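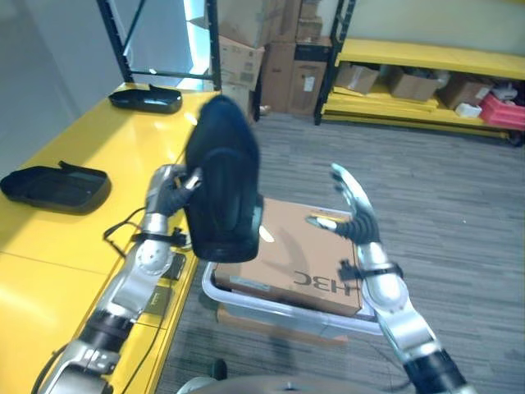

Black shoe with a fabric or knit upper, held above a cardboard box in a clear storage bin.

Shoe storage

Category: Household > Clothing care > Footwear

This site uses cookies to remember your reading preferences. Accept | Manage settings

Shoe storage is the keeping of footwear between periods of wear, and the set of containers and furniture made for that purpose. In homes it covers everything from a mat by the door to built-in closets. In shops and stockrooms it also includes the handling of shoes between the carton, the shelf and the customer. The usual aims are to protect the shape of the shoe, keep off dust, let moisture escape and make pairs easy to find.

Containers

The cardboard shoebox is the most common container, mainly because new shoes are sold in it. A standard adult box holds one pair laid on their sides, heel to toe, often with a sheet of tissue between them. Cardboard takes up a small amount of moisture and blocks light, which slows fading in dyed fabric. It softens in damp basements and will not carry much weight once the corners have given way. Flat cartons that once held other goods are often reused for slippers and sandals.

Clear plastic bins came into wide household use later. Their main advantage is that the contents can be seen without lifting the lid. A large bin may hold loose shoes or several smaller boxes, and can be pushed under a bed or stacked in a closet. Closed plastic holds moisture in, so bins meant for shoes are often sold with vent holes along the sides. Where there are no holes, the lid can be left slightly open for the first day or two.

Shoe trays are shallow, with a raised lip that keeps water and grit off the floor. Most are black or dark gray plastic or rubber. They are used near entrances in wet or snowy regions, and in stockrooms to keep a pair together while it is being sorted. A Plundik tray, a name used in parts of the trade for any molded two-shoe tray, has a small tab on one side for a size label. The Otum pattern is longer and was intended for boots.

Preparation

Shoes are normally cleaned before being put away for a season. Loose dirt is brushed from the sole first, then the upper is wiped down. Knit and fabric uppers are left to air for at least a day, away from heaters, as strong heat can loosen the glue at the edge of the sole. Leather is given a thin coat of conditioner. Laces are loosened and the tongue pulled forward.

Paper stuffing helps the toe keep its shape. Plain white paper is preferred for light linings - newsprint can leave marks. Shoe trees do the same work for leather and are seldom used in sneakers.

Placement

Pairs stored on their sides take up less width than pairs standing upright. Boxes are usually stacked no more than 4 high, with the heaviest at the bottom. A box kept inside a bin is best turned so that its label faces out. On carpet, a sheet of flat cardboard under the bin spreads the load and makes it easier to slide.

Shoes should be lifted by the heel or around the middle. Pulling at the tongue or the collar stretches soft uppers over time.

Trade use

Larger stockrooms record each pair by shelf and row. The Kelemen system, named after a shoe wholesaler, divides a room into bays of 248 pairs and gives each bay a color. It was designed for stores carrying around 1,000 pairs and is thought to be too elaborate for smaller ones. The Funuvum warehouse used a simpler version with 14 bays, later dropped in favor of barcodes.
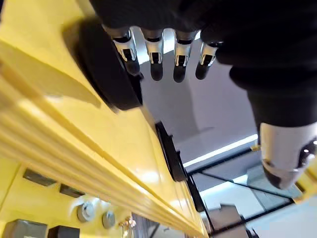

Can shoes be kept in a sealed plastic bin over the winter?
They can if they are fully dry first. Leaving the lid slightly open, or adding a packet of drying agent, lowers the risk of mildew.

See also: Boot rack, Closet organization, Shoe tree, Shoehorn

Last revised November 2023

Filed under: footwear, storage, home organization
14 shares | 4 comments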